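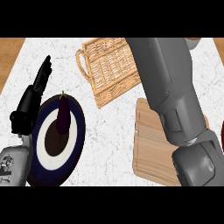 Walking foot skips on the Arneck 237, but only going left
Forum: Machines and Mechanics > Domestic

marietjie_g
I have an Arneck 237 I bought used in December and a quilt that was promised to a baby who is now crawling. Straight lines are fine. Gentle curves to the right are fine. As soon as I curve left, the walking foot skips every third or fourth stitch, then makes one enormous stitch as if to apologize.

Things I have done: new needle (90/14 topstitch), new bobbin, rethreaded until I could do it in the dark, cleaned out a felt hamster from under the needle plate. Foot is the Drudar one with the open toe. Cotton batting, 50 weight cotton top and bottom. Manual says "consult your dealer." My dealer was a man in a parking lot.

Marietjie

bobbin_michalski
Timing. It's always timing. Hook is arriving late and when you push the quilt left you flex the needle just enough to miss it. I've seen it on 19 of these, and I fixed all of them with a screwdriver and bad language.

sunja_sews
Mieczysław, you said it was always timing when my pedal was unplugged.

Marietjie, before you take anything apart, put the regular foot back on and sew the same left curve on a scrap sandwich. If it skips there too, listen to him. If it doesn't, it's the foot.

bobbin_michalski
The pedal was a special case.

zane_s
Which Drudar foot? They made two and the packaging is identical because of course it is. The older one has a fork that sits low on the needle clamp screw. On a 237 the clamp screw is a hair shorter than on the other Arnecks, and the fork can slide off when the work pulls sideways. You'd hear a click.

Also what stitch length are you using? Under 2.5 mine sulks.

marietjie_g
OK, regular foot on, scrap sandwich, four left curves. No skips. They were ugly but they were all there.

Stitch length is 3. And yes, there's a click. I thought that was its personality.

No idea which Drudar. There's a number stamped on the back, 2748, if that helps.

zane_s
2748 is the old one. That's your trouble. You want the later version or the Šindelář foot, which costs more and comes in a nicer box.

mylene.v
Going to disagree with Zane a little. I've had a 2748 on my 237 for years and it's been fine on everything up to a queen size. The fork doesn't slide if you swap the clamp screw for the longer one off the Plelter machines, same thread. It's a few dollars at any repair shop that keeps a coffee can of parts. Saves buying a whole foot.

Check the presser foot pressure too. People crank it all the way up for quilting and then the top layer can't move when you turn. I back mine off two full turns.

zane_s
The longer screw hits the needle threader. Ask me how I know.

mylene.v
Only if you use the needle threader.

zane_s
I am in my sixties, Mylene. I use the needle threader.

bobbin_michalski
I would still check the timing.

sunja_sews
You could also quilt it so you never curve left. Rotate the quilt. I did a whole Christmas table runner that way before I found out my foot was on crooked. Took forever and I got a very good shoulder workout out of it.

marietjie_g
Sun-ja, it's a crib quilt with a spiral. It is nothing but left.

sunja_sews
Start in the middle and spiral the other way?

marietjie_g
I'm two thirds through the spiral.

mylene.v
Where are you parking the bulk? If the rolled part is hanging off the table to your right, that's a lot of drag on a left turn. Stack some books beside the machine or push an ironing board up level with the bed. Worth trying while you hunt for a screw.

marietjie_g
Report. Backed the pressure off two turns and put the ironing board on the right. Much better, one skip in a full lap of the spiral. The click is still there. Repair shop in town had the Plelter screw, so I put that in and the click is gone. Two laps, no skips.

The needle threader does hit it. Zane was right and so was Mylene, which I realize pleases neither of you.

zane_s
I'll take it. Turn the handwheel by hand a few times before you sew fast with that screw, and make sure the threader arm is all the way up. Mine wasn't, once, and now I don't have a threader arm.

mylene.v
So you don't use the needle threader.

zane_s
Not on that machine.

hoopandloop1831
Sorry to butt in, does the longer screw work on the Arneck with the drop-in bobbin? Mine skips going right.

bobbin_michalski
Timing.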